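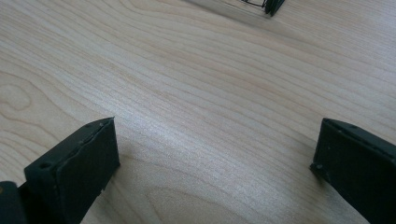
Fingers open over a wooden tabletop. Wear shows first along the tip rims.

Cikow G3 replacement finger set – safety and service notice

Supplier: Ingvarsson
Stocked at: Gumham, Zaltstead
Notice issued: 20 November 2021

Scope
This notice covers the black finger set for the Cikow hand-held gripper. It applies to sets shipped from Gumham in September. Sets shipped from Zaltstead are not affected.

Fault
The tip screw on one finger can back out under repeated closing. The tip then shifts on the finger body and the two faces no longer meet square. Grip force drops on that side and the part can slip. In bench testing at Gumham, 3 of 102 sets let go of a test weight. The earliest release came after almost 1,000 cycles.

A shifted tip also leaves a pinch gap between tip and body. Keep hands clear of the fingers whenever the drive is powered, including during homing.

Checks before use
Power off and remove the battery.
Push each tip sideways by hand. There should be no play.
Look into the screw holes with a light. The screw head must sit below the surface.
Run a cloth along the rim. Small chips are cosmetic – a crack that reaches a screw hole is not, and the finger must be scrapped.

Correction
Fit screw kit ZK-5, supplied free for affected sets. Degrease the thread, apply the threadlocker in the kit and tighten with the driver provided. Leave overnight before loading. Do not reuse the old screws. Replace fingers as a pair so that both sides wear at the same rate.

After fitting, run the close-and-hold routine with no load and repeat the play check. If the controller reports a width offset, redo the zero procedure before returning the tool to service.

Ordering
Finger set, pair, with screw kit: G3-F
Screw kit only: ZK-5
Quote the batch code from the bag label. Returned fingers should be sent to Gumham with the old screws in a separate bag.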